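Rechercher sur le site Mots-clés Toutes les rubriques OK

Dernière mise à jour : 2019-10-02

Appel à participants : étude sur l'aménagement des bureaux en bois et le passage des câbles

Le bureau d'études Woltell, établi à Skestville, recrute 120 participants pour une étude d'usage consacrée aux postes informatiques fixes installés sur des bureaux en bois à usage domestique ou administratif. L'étude porte sur le rangement du plan de travail, l'implantation de l'écran et le cheminement des câbles entre le plateau et les prises murales. Elle fait suite à une phase préparatoire menée en août sur le site de Jullholm, limitée au relevé des dimensions du mobilier.

Objet de l'étude

La question posée est simple : comment un utilisateur non spécialiste organise-t-il un poste complet (écran sur pied, clavier, souris, alimentation) lorsque le meuble lui impose certaines contraintes, telles qu'un fond surélevé, un passe-câble de petit diamètre ou une tablette coulissante placée sous le plateau ? Les résultats serviront à réviser les notices de montage de la gamme Aitken et à fixer la position du passe-câble sur les prochains modèles.

Les postes étudiés sont du type le plus courant : plateau en bois clair, pied d'écran posé vers le fond, clavier et souris filaires, prises murales en partie basse derrière le meuble. Les postes équipés uniquement d'un ordinateur portable ne sont pas retenus.

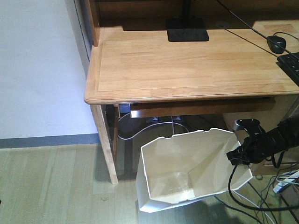

Chaque participant effectue deux séances. La première consiste à réaménager le poste selon ses propres habitudes, sans consigne sur la place des appareils. La seconde impose un cahier des charges : aucun câble en travers du plateau, aucune boucle libre à hauteur des genoux, tablette manœuvrable sur toute sa course, prises accessibles sans déplacer le meuble. Les attaches, gaines et goulottes sont fournies. Le perçage du bois est exclu dans les deux cas.

Les relevés portent sur la durée de l'intervention, la longueur de câble restant visible, la distance entre le pied d'écran et le bord avant du plateau, ainsi que l'emplacement final du clavier (plateau ou tablette). Un questionnaire écrit est rempli à l'issue de chaque séance.

Profil recherché

- Être majeur et résider à Skestville ou à Jullholm.
- Utiliser un poste fixe au moins 12 heures par semaine.
- Pouvoir travailler accroupi ou agenouillé sous un plateau pendant de courtes périodes.
- Ne pas exercer de profession liée à l'ameublement, à l'électricité ou à l'installation informatique.

Les gauchers sont invités à se signaler lors de l'inscription ; la disposition initiale de la souris sera inversée pour leurs séances.

Conditions

Les séances ont lieu dans les locaux de Woltell, à Skestville. Les frais de déplacement depuis Jullholm sont remboursés sur présentation des justificatifs. Une indemnité forfaitaire est versée après la seconde séance ; elle n'est pas due en cas d'abandon après la première. Les interventions se font poste hors tension. Les participants n'ont pas à raccorder les prises murales ni à en démonter les plaques.

Les données recueillies sont rendues anonymes avant leur traitement. Le participant peut demander leur suppression jusqu'à la clôture des relevés.

Candidature

Adresser à Woltell, service Études d'usage, un courrier mentionnant les disponibilités, la taille du candidat, la main utilisée pour la souris et les dimensions du bureau utilisé habituellement (largeur, profondeur, hauteur sous plateau). Les dossiers incomplets ne sont pas traités. Une réponse écrite est envoyée à chaque candidat, retenu ou non.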